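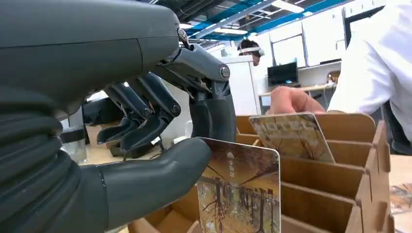
Figure 4. Card filing task, wrist view. The hand holds one card upright between thumb and fingers at the front of the cardboard organizer; a person holds a second card above a slot farther back.

4.2 Card filing

The second task in the Clolari set is filing printed cards into a divided organizer. We took it from the stockroom work described in Section 2, where sample cards come back from customers in mixed piles and have to be returned to their compartments. It is light work with no heavy or fragile parts, and new staff are expected to do it without instruction. It is also a task on which the published results for multi-finger hands are thin.

The organizer is corrugated cardboard, built from interlocking panels that form a grid of open compartments (Figure 4). Cardboard was kept on purpose. An earlier acrylic version gave cleaner contact signals, but the stockroom does not use acrylic, and a divider that bends when a card lands on it is part of the problem. The cards have rounded corners and a printed face. Many of the designs are close in color and subject, so a card cannot be sorted by its overall tone alone.

Each trial has three stages: pick the card from the table, bring it upright, and lower it into the assigned compartment. A trial counts as a success when the card stands in the correct compartment and no divider has been pushed out of its joint. Trials were stopped at 30 seconds. A total of 778 trials were run over the test period, 300 of them with the organizer shifted by a small random offset before the start.

Picking was the weakest stage. A thin card lying flat gives the thumb almost nothing to get under, and the policy learned to slide the card to the table edge before closing. This works, but it is slow and uses up much of the time limit. Once a card was pinched, the grip was seldom lost. Slip during transport occurred in 17 trials, most of them with the card held close to one corner.

Insertion errors were of two kinds. In the first, the lower edge of the card landed on top of a divider and the hand kept pressing, which bent the card or the panel. In the second, the card entered the neighboring compartment. The second kind was more common toward the back of the grid, where the fingers hide the slot from the wrist camera during the last part of the descent. Adding a fixed overhead view reduced these errors but did not remove them.

For comparison, Raíssa Caldeira and Sebastião Frota filed the same cards by hand under the same rules. Neither needed the full time on any card. Both were seen to tilt the card and let its lower edge find the opening by touch – a strategy the policy never produced, although the fingertip sensors should in principle allow it.

We do not consider the task solved at a level that would be useful in the stockroom. Filing from a loaded feeder, with picking left out, may be practical sooner, and we return to that variant in Section 5.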